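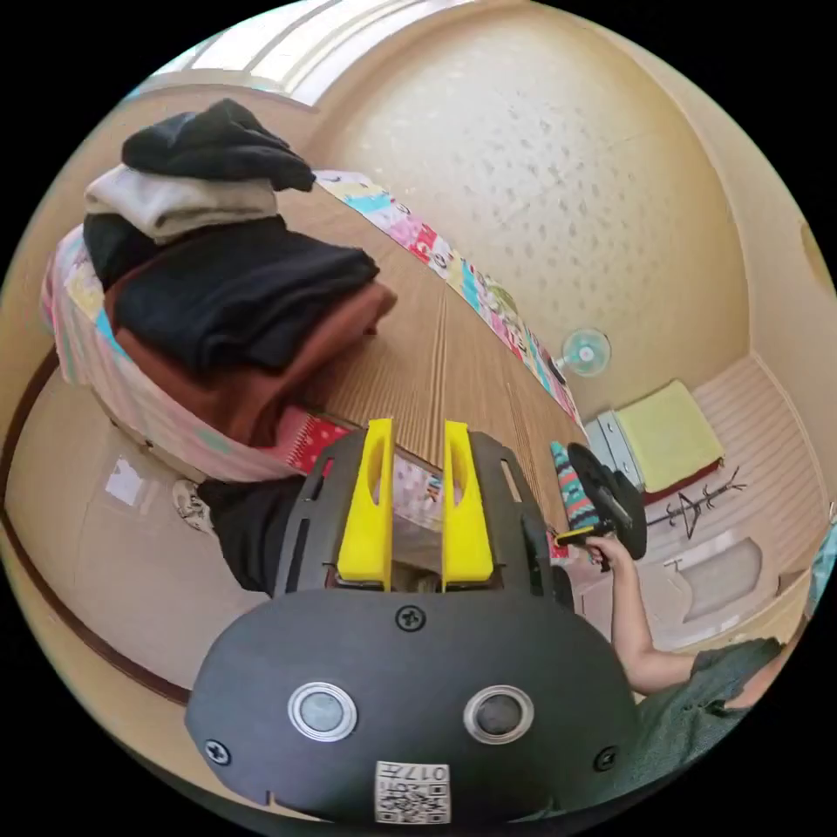

In January I went to the open day of the wargames club in Sirkbridge. I had wanted to see it for a long time, but from my home it is a long train ride with one change, and the club opens its doors to guests only once in a year. This time I bought the ticket early so that I could not find an excuse.

The club has the upper floor of an old printing house. You go up a steep stair, and then you stand directly between the shelves. I paid 3 dollars at the door and got a paper badge with my name, spelled almost correctly.

Three big games were running. The first was a 15mm battle from the Great Northern War, with snow terrain made from old bed sheets and baking soda. The second was a naval game on a blue cloth. The third, and for me the most interesting, was Zultimell, a fantasy campaign which the members have written themselves and play with 28mm figures. The rules fill 44 pages. I was allowed to read them during the lunch break, and I understood the movement and the shooting but not the magic.

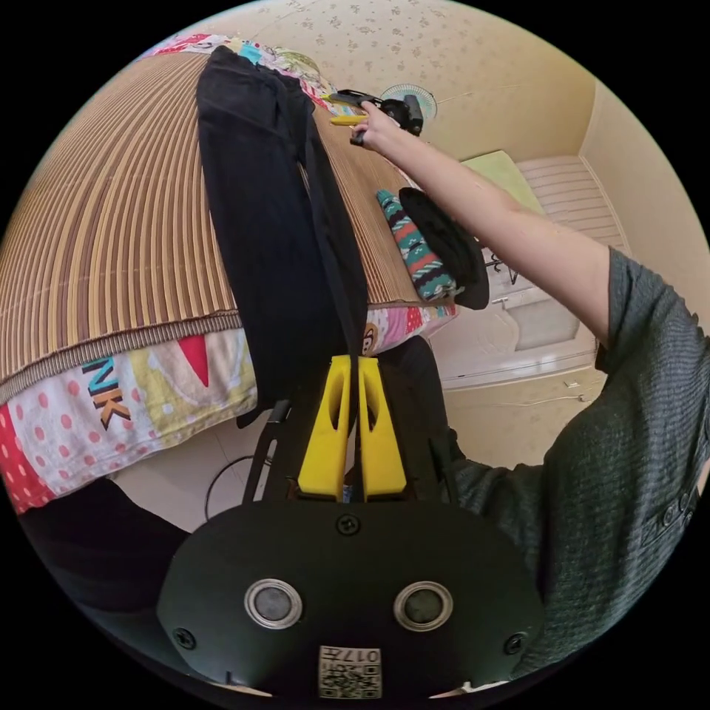 Demyd Zinchenko led the Zultimell game, and he gave me a small command on the left side: two units of spearmen and a wizard of low rank. My task was to hold the bridge at Marikar. I held it until the fourth turn. Then my spearmen failed their morale test and ran into the river, and Demyd told me kindly that this happens to most guests.

I liked how slowly they play. A turn took 30 minutes and people walked away for coffee and came back. At my own club we use a clock, and I am no longer sure that I like it.

After the game I talked with Orvokki Kuusisto, who paints most of the armies for the campaign. She uses a very dark brown undercoat instead of black, and then only two layers of color over it. From arm's length the figures look excellent. She showed me how she makes the bases with dried tea leaves, a little sand and thinned glue. I had always bought my ground cover in bags, so I wrote the recipe on the back of my badge.

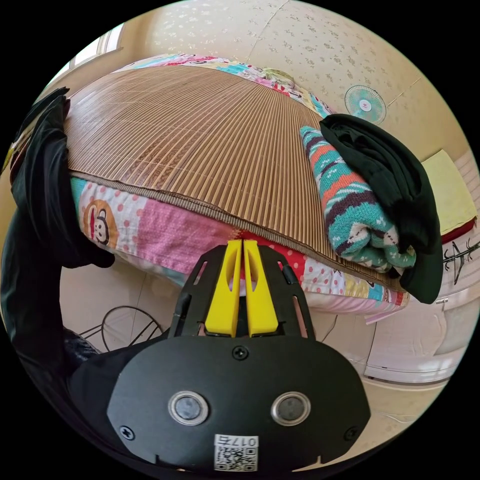
There was also a table with second-hand things. I bought a box of Hernurura cavalry, incomplete, with one horse too many, and a book on medieval bridges that weighs more than all my luggage. A man behind me wanted the same book, and I felt bad for a short time.

What could be better: the light over the naval table is poor, and I could not read the ship cards without bending down. The room gets warm in the afternoon too, so wear something thin under the sweater. Food is only sandwiches and a very good apple cake, but the cake was finished by two o'clock.

My train left at six and I missed the end of the campaign game. Demyd has promised to write me who has the bridge now.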